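The Grip That Let Go
A run of dropped bottles in a small robotics lab led back to a single number in a settings file 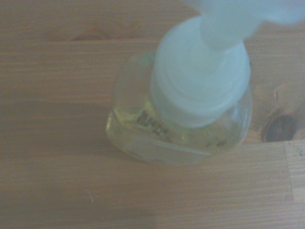

The first soap bottle fell in August, a little after 4 p.m. The arm had picked it up by the pump collar, lifted it off the table and started its turn toward the tray. Halfway through the turn the bottle slid out of the fingers and went over the edge. The software logged the pick as a success.

The lab belongs to Plornero, a company that trains robot arms to handle things people keep beside a sink. Foaming soap dispensers are on its list because they are awkward. The plastic is clear, so depth sensors often see through it to the table. The liquid moves when the bottle moves. The pump head sticks out to one side and is easy to bump.

For the first week the engineers treated the drops as a vision problem. Clear plastic had fooled the system before, and the wrist camera loses focus on anything very close to it, including the top of a pump. They retrained the part of the software that picks the grasp point and ran it overnight. The bottles kept falling.

The logs finally pointed somewhere else. Plornero buys its grippers from Kanis, and a firmware update that summer had changed the way the fingers reported force. The old version sent a reading the moment it was taken. The new one averaged the last 5 readings and sent the result. On a mug or a box of tea the difference didn't matter. On a smooth plastic collar, the grip could weaken and start to slip before the controller saw any change at all.

The change was in the release notes, on the second page, under a heading about noise reduction. The lab had installed the update on all of its arms the same afternoon.

A dropped soap bottle is a mess on the floor and not much more. What worried the team was the success message. The arm checked its grip once, right after closing the fingers, and never checked again before the tray. In 2000 logged picks from that period, the software had no record of a single drop. The real ones had to be found by going through video.

Karpenko, a testing firm that reviews robot cells for small manufacturers, was brought in to look at the whole setup. Its report ran to 2 pages. It asked for a grip check during the full length of every move, and for a stop if the reading went stale. It also asked that updates go on one arm first and stay there for 600 picks before they reach the others.

Plornero did all of it. The moves are slower now – noticeably so with anything that holds liquid – and the arms stop more often than the operators would like. Some of those stops are false alarms. A damp collar will set one off, and so will a bottle that was nearly empty when the arm expected a full one.

Kanis has since added a setting that turns the averaging off. It is still on by default.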